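Drying indoors

Drying indoors is the practice of removing water from washed clothes and household linen inside a building, by hanging, laying flat or airing over a source of warmth. It is one of the oldest household jobs and still one of the most varied, with different habits from one street to the next, and it rewards a little knowledge of how water leaves cloth.

How cloth dries

Water sits in washed fabric in two ways. Some is held loosely between the threads, and much of this can be wrung or spun out. The rest clings to the fibres themselves and has to evaporate. Evaporation depends on the warmth of the cloth, the dryness of the air and, above all, how quickly the damp air next to the cloth is carried away. A cool room with a good draught will often beat a warm room with the door shut, a fact that surprises almost everyone who tries it!

Fibres differ greatly. Cotton and linen take up a lot of water and give it back slowly. Wool can hold a remarkable amount while still feeling only faintly damp to the hand. Polyester takes up hardly any, so a polyester shirt may be ready to wear while a cotton one beside it still drips at the hem.

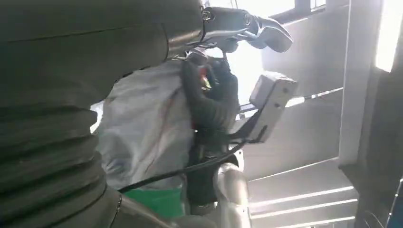

Thickness matters as much as fibre. Seams, waistbands and pockets are the last places to dry, and experienced hands check these first. Turning a garment inside out halfway through brings the pocket bags into the open air and can save hours on a pair of heavy trousers.

History

Before piped heating, washing was brought in on wet days and hung near the kitchen fire, often on a folding wooden frame known as a clothes horse or maiden. The ceiling airer, raised and lowered by a cord and pulley, made clever use of the warm air that gathers overhead. It remains popular in tall kitchens, and many old ones are still in daily use after nothing more than a new cord.

Large houses sometimes had a drying closet, with tall racks that slid out of the wall on rails. The laundry at Hotwood, restored under Hussam Boutros, has a fine set of 19 racks, each long enough for a double sheet. Visitors are allowed to pull one out, and the smooth rumble of the wheels is a great pleasure.

Local customs

In the hill town of Kakel, sheets are hung in upper rooms with windows open on both sides, an arrangement called a wind loft. Mireille Jaber recorded 42 of these lofts in her study of the town's houses, including several shared between families. Her notes on the order of hanging are wonderfully detailed: sheets nearest the windward side, then shirts, with socks on short strings by the stairs.
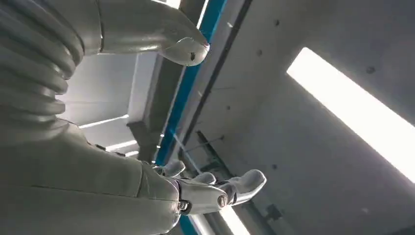
Modern interior with a long blue beam.

Wissam Nimri later compared the lofts with the heated cupboards of nearby Sleiman, where winters are damper. He found that loft-dried linen took longer but came out softer, which he put down to the constant gentle movement of the cloth.

Damp and airing

A full load of washing can release a good deal of water into a room. Where it has nowhere to go, it settles on cold walls and windows and encourages mould. An open window, an extractor fan or a dehumidifier will all help, and a gap of a hand's width between garments makes a real difference.

Airing is a separate step. Cloth that feels dry may still hold enough moisture to smell musty when folded away, so linen was traditionally given a further spell in a warm cupboard. Khurram Gilani's household guide suggests 30 minutes for pillowcases and a whole evening for blankets.

See also

Clothes horse
Ceiling airer
Mangle
Airing cupboard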